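Uvora breakfast setting, notebook, 18 April 2026

Spent most of the morning on the breakfast place setting for the Uvora pages, and I want to get it down while I still remember what we decided and what we only talked about. Dale Ross had sent over a sketch in February with everything in rows, very tidy, but it looked more like a shop shelf than a breakfast, so I started over with just one person's place and the food tray behind it.

The orange placemat stays. I went back and forth on it (the plain linen one from Casdale is lovely and I do keep reaching for it), but the plate has that glossy blue band and the blue looks so much happier on orange. I turned the plate so the band sits toward the diner and the leafy sprig comes up on the left. Francine would rather have the sprig dead center — we'll try it her way next time, I've promised.

Cutlery is all together on the left for now, spoon on the outside, then fork, then knife nearest the plate. I know, I know, the knife belongs on the right by the book! But with the mug over on that side I liked having the fancy handles in one group, where they can be enjoyed. The mug is the yellow and white one, up at the back right of the mat, handle turned out toward the front right so a right-handed person can just pick it up. 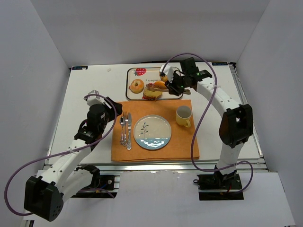
Tray and food

The strawberry tray goes straight behind the mat. It's in with its lettering upside down from the diner's side, and I'd like to see it turned around before we settle on anything. The bagel has the left side to itself and I think it earns it. The right side is more crowded, and I may take one piece away and see if the rest can breathe.

Still to do

Ask Berhe whether the 14 spare mats come in the same orange.
Try the knife on the right, with the mug a bit farther back.
Francine Leclerc to write the caption, 80 words at most, and please no puns on jam.
Look for a smaller tray. The Pavisska one might do, if anybody can remember which cupboard it went into.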